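## 4. Setting Out the Dellitz Board

Read Section 3 first if the parts are still in their bag. If they're already all over the floor, read Section 3 anyway, then get a torch.

You will need:

- the Dellitz board (white side up, blue parts off)
- the parts bag, catalogue no. 561
- a flat table, the darker the better
- a shallow tray or a saucer with a rim
- a plain dark backdrop, if you plan to keep a visual record of each run

### 4.1 The table

1. Clear the table completely. Coffee counts as an object.
2. Wipe it down and let it dry. The board is light, and it will creep on a damp surface at the speed of a glacier and with about as much regard for your plans.
3. Check for wobble by leaning on each corner in turn. Fold cardboard under the short leg. We have tried purpose-made levelling feet and gone back to cardboard.
4. Hang the backdrop behind the table and let it fall to the far edge. Black is our favourite colour for this. Creases don't matter much, so leave the iron where it is.

> **Note:** A white table will do at a pinch, but the edges of the board become hard to pick out, and people start putting pegs down on the table next to it with great confidence.

### 4.2 The board

1. Lay the board flat near the middle of the table, lengthwise, with a short edge towards you.
2. Leave about 300 mm of bare table on the left and right. Whatever is doing the assembling has to come in from somewhere.
3. Press down on the corners. If one springs back up, turn the board over, leave it under a heavy book overnight and start again tomorrow. The Bimutora catalogue is the right weight and has few other uses.
4. Find the outlined sections. The outlines are faint on purpose: they are there to guide you, and heavier ones photographed like a parking lot.

> **Caution:** Do not tape the board down. The adhesive lifts the white surface when you peel it off, and the replacement board is not covered under the warranty. Ásdís Gunnlaugsson in Support would like this printed larger, but the template won't allow it.

### 4.3 The disc and the pegs

All the working parts are blue. This makes them easy to see against the board and easy to confuse with each other, so take them one group at a time.

1. Tip the parts into the tray. Not onto the board.
2. Set the toothed disc near the top centre of the board, at the end farthest from you. Rest it flat and check that the teeth clear the surface all the way around.
3. Stand the short post on the disc. It should stay upright when you let go. If it leans, take it off, turn it end for end and try again.
4. Stand the small peg on the board just below the disc.
5. Deal with any remaining pegs individually. Pinch each one near its top, lower it straight down and let go only when it's standing by itself.

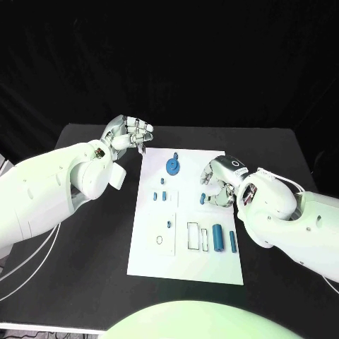
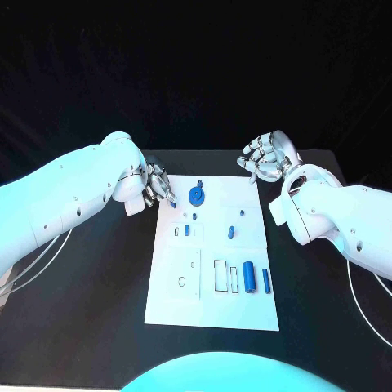 *The toothed disc near the top centre of the board, with a small peg standing below it.*

6. Look at the pegs from table height. An upright peg viewed from above can be quite a slanted peg viewed from the side.
7. Correct any leaners by lifting and replacing them. Nudging works perfectly well until the second nudge – then you're under the table with the torch.

> **Note:** Pegs roll. They roll farther on a hard floor than seems reasonable for something that size. The best distance reported to us so far is 172 cm, under a closed door, by a customer who sounded almost proud.

### 4.4 The blocks

The blocks are the easy part, so most of the mistakes happen here.

1. Find the rectangular outline on the left portion of the board.
2. Take two small blocks from the tray and compare them before placing them. They are close in size, but they are not twins.
3. Stand the narrower block on the left and the taller one on the right, inside the outline.
4. Leave enough of a gap that either can be picked up without the other coming along for the ride.

If you own the older Kubíček set, its blocks will look right and fit nowhere. We can't say this was planned. Keep the two sets in separate bags, and label the bags with something more useful than "blue bits".

### 4.5 Before each run

Go through the following every time, including the times when you're sure.

1. Board flat, and square to the table edge.
2. Disc near top centre, post standing.
3. Blocks inside their outline.
4. Tray moved off the table. It's the first thing to get knocked and it always lands face down.
5. Cables, sleeves, lanyards and scarves clear of the board.

A full reset takes a patient person a few minutes. An impatient person can do it in half that and will then need to do it again. In the trial batch we asked for 14 resets in a row with no break, and by the end of the afternoon several of the boards had been set out as mirror images.

### 4.6 If something goes wrong

**The peg won't stand.** Check the bottom end for fluff. If it's clean, check the table for the wobble you decided in 4.1 was probably fine.

**The post falls off the disc whenever anyone walks past.** Move the table away from the door, or move the door. A rubber mat under the table legs helps on sprung floors.

**The disc has a chipped tooth.** Keep using it for practice and order a new one. Don't file the neighbouring teeth down to match. Once you've started on one, it is very hard to know when to stop.

**A part is missing.** Check the tray, the parts bag, your cuffs and the vacuum cleaner, in that order. Spare pegs are sold by Stinari in small bags, and they'll ask for the catalogue number printed on your parts bag, so don't throw the bag out.

**Everything is in place but the board looks wrong.** Walk around to the other side of the table. If it looks right from there, rotate the board by half a turn and go back to 4.3, step 2.

Storage and cleaning are covered in Section 5.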